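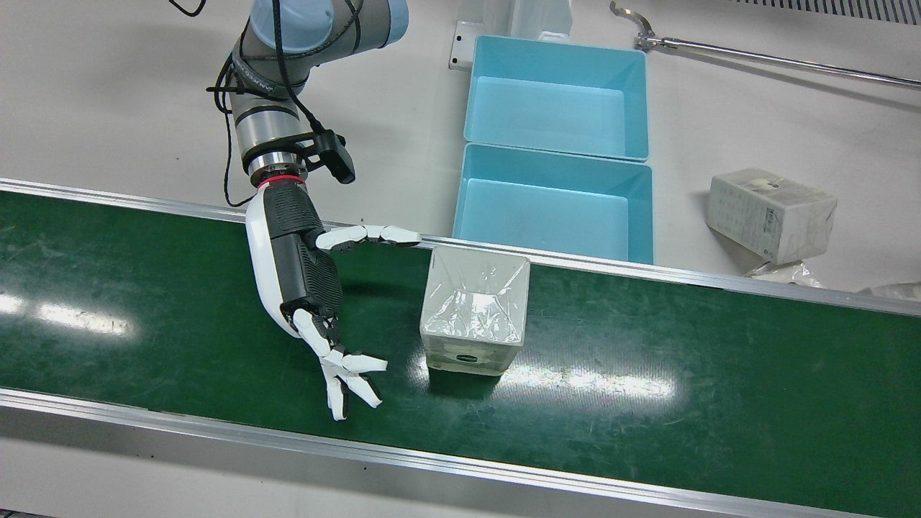 Nellia promises tidier packing, but the numbers are thin

2005-01-03

Packaging supplier Nellia says its new way of wrapping and sorting small boxes will save its customers money, cut down on damaged goods and make the packing table a more pleasant place to work. It has so far offered very little to back up any of it.

The company announced the service in a two-page statement that uses the word "seamless" four times. Under the plan, each small box is wrapped on its own in clear plastic, goes onto a belt, and ends up in an open tray on a table alongside. Nellia calls this a "system." People who have worked a packing line may feel they have met it before.

The central claim is that 2,940 boxes went through a trial run with "negligible" damage. The statement does not say how many boxes would count as negligible, who did the checking, or what happened to the ones that failed. Asked for a breakdown, the company said the full figures would be shared with customers in February. 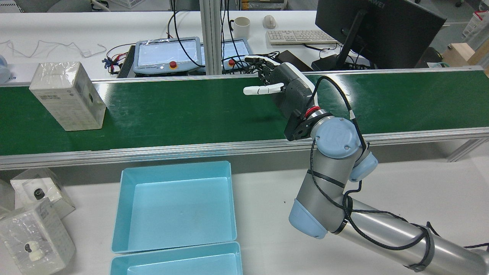
A wrapped box on the green belt, with two light blue trays and more boxes on the table in front.

There is also the matter of the wrapping itself. Clear film has its uses. Dust stays off, and whatever is printed on a box can still be read. But film crinkles and catches the light, and anyone who has to read a label through it all day will have an opinion about that. Nellia's statement has nothing to say on glare. Nor does it mention how much plastic the method gets through, or who is supposed to throw it out at the other end.

The trays raise a smaller question. They are open bins of light blue plastic, and the company describes them as "sized to the task." It gives no dimensions. A box that will not lie flat in a tray takes up more room than one that will, and how many fit decides how often somebody has to stop and swap trays. A buyer would want that number before signing anything. 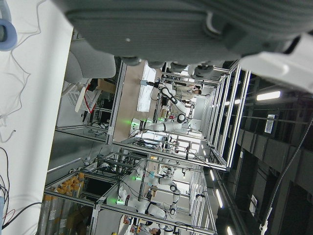 Photo: Undach

Floor space is another cost that gets skipped over. The room has two big workstations framed in aluminum, one with a light brown wooden top, and the lower shelving of the nearer one is filled with equipment and cabling. An office chair, a white crate with red trim and a cardboard box have to go somewhere too. Nellia says its method "fits into existing premises." That may be so for a customer with a room this long. Smaller shops will need to get out a tape measure.

Ní Chonaill, a mail-order business that Nellia names as an early partner, confirmed it has had talks with the supplier but said it had not placed an order. Listari, also named, did not respond to a request for comment.

On price, the statement gives only a starting rate of 5 cents a box for customers shipping over 1,000 boxes a month. Setup is charged separately and no figure is given for it. Trays are extra. So, according to a footnote, is replacement film.

Nellia says it expects to take its first orders in February, the same month it has promised the trial results. The company would not say which will come first.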